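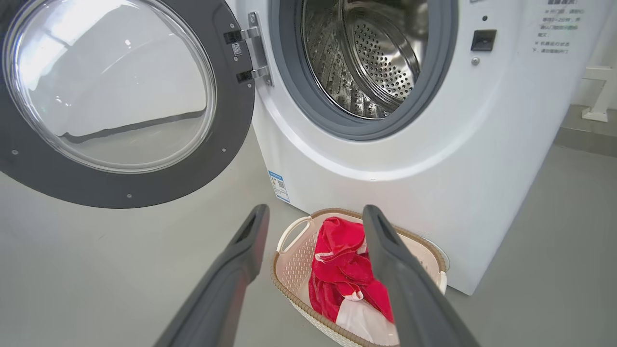 How do I get rid of a musty smell in a front-loading washing machine?

Clean the rubber seal and the filter by hand, run one empty wash at the hottest setting, then leave the door open between loads. The smell nearly always comes from the seal, the drawer or the filter, and a hot wash alone won't shift what is stuck in those.

Asked in Laundry and Appliances, Hirthorpe Household Help
376 views, 3 answers

Details from the person asking:
We moved into a rented flat in January and the washing machine came with it. Towels come out smelling like a pond, shirts less so. I've been using Oltier liquid at 30 degrees for everything and shutting the door afterwards to keep the walkway clear. I have put two empty washes through with white vinegar and it was fine for a few days each time. There is no booklet. Is it worth paying for a cleaning product or is the machine past it?

Answer 1 (marked as helpful)

Two empty washes with vinegar won't do much if the seal is dirty. Pull the rubber back with your fingers all the way round and look in the fold, especially at the bottom. On most machines that is where hair, coins and grey slime collect. Wipe it out with an old cloth and hot water with a bit of washing-up liquid, and keep going until the cloth comes away clean. Dry it afterwards.

Then the drawer. Most of them come right out if you press the tab at the back of the softener section. Scrub it in the sink and use an old toothbrush on the roof of the space it slides into, which is usually black with mould.

Filter next. It is normally behind a small flap low down on the front, though a few makes put it elsewhere. Switch off at the wall, put a baking tray and a towel down, and open it slowly. You can get a fair amount of water. Ours had a sock in it.

After all that, do one empty wash on the hottest cotton programme. I use 300 ml of soda crystals straight in the drum. Then one hot wash a month, and leave the door open after every load. If the walkway is tight, open it a hand's width and wedge a folded flannel in. Shut it if you have small children or a cat that goes exploring.

Also, use less liquid. At 30 degrees it doesn't all rinse away and the leftover feeds the smell. I went down to half a cap and the towels got softer.

Answer 2

Rener tablets. One in the drum, hottest wash, done in 20 minutes of you doing nothing if you don't count the machine. Smell gone here.

Answer 3

Agree with the first answer mostly. Two things to add.

Don't mix vinegar with bleach or anything that has bleach in it, and don't keep using vinegar every week either. I was told by the repair man from Shim that it can be hard on the rubber over time.

If it still smells after the filter and seal are done, check the waste hose behind the machine. Ours had slipped down and dirty sink water was running back along it — it needs a high loop before it goes into the pipe. As it's a rented flat I would tell the landlord before you pull the machine out. And wash the towels again at 60, the smell stays in them even when the machine is clean.

Comment from the person asking: Seal was disgusting. Did that and the drawer tonight, can't get the filter cap to turn yet.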